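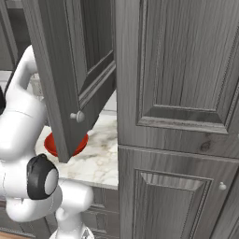 By Iona MacKinnon
October
14 shares · 6 comments

Kana soft-close hinge for kitchen wall cabinets

The Kana is a concealed hinge for overlay doors on kitchen wall and base cabinets. The damper is built into the hinge arm, so there is no separate piston to fit inside the carcass. It is sold by Parsons in pairs, or in a trade box of 100.

Each hinge comes with a mounting plate, four screws and a cover cap for the arm. Doors up to standard wall cabinet height need two hinges. Tall larder doors need 4, and heavy solid timber doors may need one more than that. If you are not sure, weigh the door on bathroom scales and ring the shop before ordering.

Fitting

The cup goes into the usual round recess in the back of the door. If you are replacing old hinges, the existing holes will normally do. Check the depth first, as some older doors were drilled shallow and the cup will stand proud. Screw the plate to the cabinet side, clip the arm on and close the door gently to see where it sits.

There are three adjustments. The front screw moves the door left or right, the rear one brings it in or out, and the screw on the plate raises or lowers it. Do the height first. Use a hand screwdriver – a drill will strip the heads.

The damper has a small switch on top of the arm. On a light door, turn it off on one hinge, or the door will take a long time to shut.

Finish and care

Nickel finish only. We used to list a black version called Flivness but it has been dropped and we have no stock left. Wipe the hinges with a dry cloth. Do not oil them, and keep oven cleaner away from the damper.

Also needed

Painted doors can stick to the carcass in warm weather, so add a clear bumper to the top and bottom corners. The Surnska bumpers we stock come on sheets and are thin enough not to upset the gap.

Returns

Unused hinges can be brought back with the receipt. We cannot take back opened trade boxes. Margus Žukauskas looks after the hinge counter and is in every day except Thursday. Old hinges can be brought in for matching, and please bring the plate as well as the arm.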